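4.2 Sample and coding

The study compares how recurring themes are handled in pop singles before and after an artist moves from a regional label to a streaming-led release schedule. The sample is limited to the catalog of Velia, a four-member vocal group from Collville, and consists of 238 lyric lines taken from 15 singles. Remixes and live versions were excluded. Each line was coded once for topic (romance, career, home, other) and once for form of address.

Romance was the most frequent topic in both periods. In the later period 115 lines were coded, and direct address ("you") replaced third-person narration in most choruses.

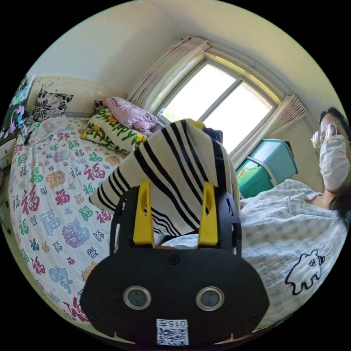 One listener in the Enstead discussion group objected to this reading, saying that the early choruses already spoke to a single person and that only the verses were told from outside. The objection was checked against the coding sheet. It holds for two of the early singles – both were recoded, and the totals in Table 3 include the change.

4.3 Limits of the method

Coding by line gives repeated choruses the same weight as new material. A second pass counted each chorus once. The order of topics did not change, but the gap between romance and career became smaller.

Release dates were taken from the Delaunay chart archive, which lists singles by month only. Two singles released in October could not be put in order.

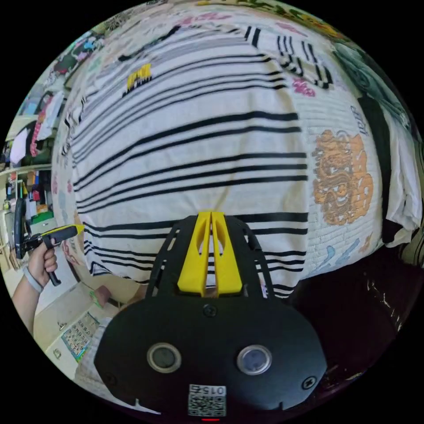
For these two, the track order on the album was used in place of the release date. Song length was not controlled for. A 30-second interlude was treated as a full single in the first draft and has been removed.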